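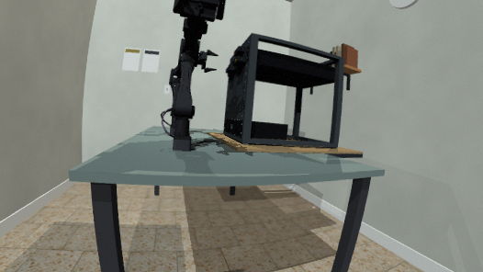

Iwan Prosser

The Turden lab opened its doors on 6/28/26 and I went along for the afternoon session. Most of it was spent at a screen. The group is working on Drunetti, a method for testing robot control programs in simulation before they go near the real arm.

The simulated room has a tiled floor, a table with the black arm on it and an open-framed box on a wooden board. The gripper has to reach the fittings high on the side of the box. Each program gets 50 attempts, and the board is moved slightly between them. Lighting and wall colours are changed too.

We were shown results for 2 programs. The older one reached the fittings in 20 attempts. The newer one, called Clindby, was trained on more varied lighting and managed 94 per cent. The group then repeats a smaller set on the real arm to see if the ranking holds. So far it has, though shadows still cause trouble, and those tests will carry on until December.

Questions ran over and I missed the talk on the Nagano gripper. Tea was in the corridor.

Home Visits Talks Archive Contact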